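Two Sites in Two Days: Notes on Good Practice From Our Visit 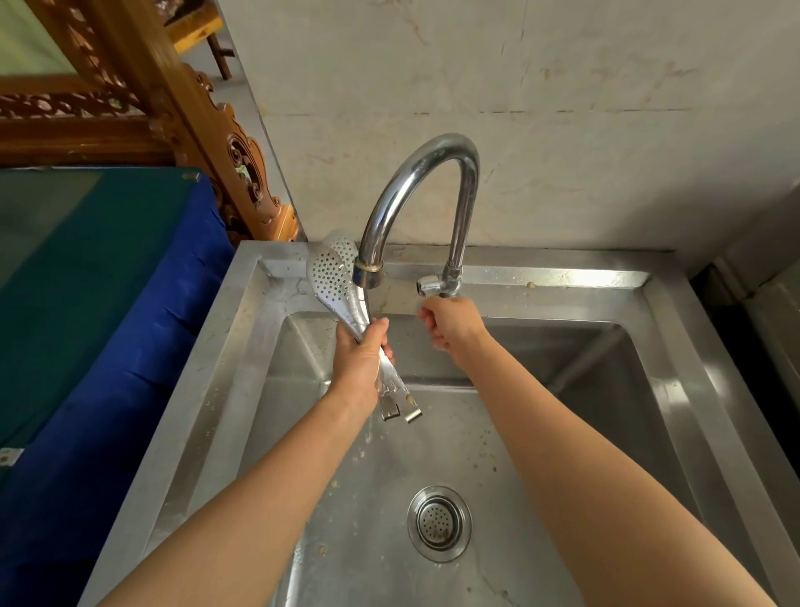 Dustport, July 2019

I went to Dustport with one purpose, to see how other people write rules for collecting work data for robots. In our own group we started in June, and our rule document was already too long and not much read. Kjærgaard kindly let me visit for two days. They run two sites in the town, and in both of them people do ordinary household and kitchen work while it is recorded, so that a robot can later learn the same tasks.

The first site is used for washing and cleaning tasks. I expected a laboratory, but the rooms are like rooms where one lives or works. I was allowed to stand behind a yellow line on the floor and I could ask questions between the recordings, not during them. This is the first rule on the wall: who is not in the task does not speak.

Washing one pair of perforated serving tongs under the faucet is a short job, and I was surprised how much of the rule book concerns it. One hand holds the tongs in the stream, the other hand goes to the valve. The book says that the hands shall work in the natural way of the person, and that the trainer may not correct the grip. It also says that both hands should stay in view when they do something that matters for the task. If the worker must look away, for example to answer a colleague, the recording is marked and a second person decides later if it can be kept.

I asked why the sink is not polished before each session. The answer was that the old rule did ask for it, and it was taken out. A robot in a kitchen will meet water spots, scratches and small pieces of food, so the room is left as a working room. Only three things must be checked before start: no broken glass, no blades in the basin, and nothing on the walking path. I wrote this down at once, because our own list has a full page on tidying and only one line on blades.

The rules about people take more space than the rules about equipment. A session lasts not longer than the person wants. There is a break after every 6 tasks, also when the person says it is not needed. Screens with names, letters, medicine boxes and family photographs are removed or covered before work. Each person signs a consent paper in their own language and can withdraw a recording later. I asked how this is done in practice, and they showed me the form, which has 5 questions and fits on one side.

In the afternoon we went to the second site, where a robot from Skovier is tested on the same kind of tasks. Here the rules are stricter and I think more usual for those who know factories. The stop button must be in reach of one person who has no other duty. Nobody enters the marked area when the arm has power. Water work is done with the electrical parts covered, and the cover is inspected and signed for each morning. During my visit one test was not started, because the signature was missing. It took a long time to find the right person, and no one complained about it.

The labels are made with Grateo, a program I did not know before. The good point is that the label text must say what the hand does, for example "holds tongs under water", and not what the person probably wants. The word "clean" is not allowed unless somebody has checked the object. I found this rule difficult in the beginning, but after some trying with their practice clips I agree with it.

Not all was better than at home. The two sites keep separate rule books, and some terms have different meaning in them. "Finished" is in one book the moment when the object is put down, and in the other when the hands are empty. They know about this problem and want to solve it before the next site opens.

For our group I propose that we take over the short start check, the break rule and the rule on labels. The consent form I have in paper copy on my desk, please ask if you want to read it. The questions about water and electrical covers I will send to our safety office together with my sketches from the second site.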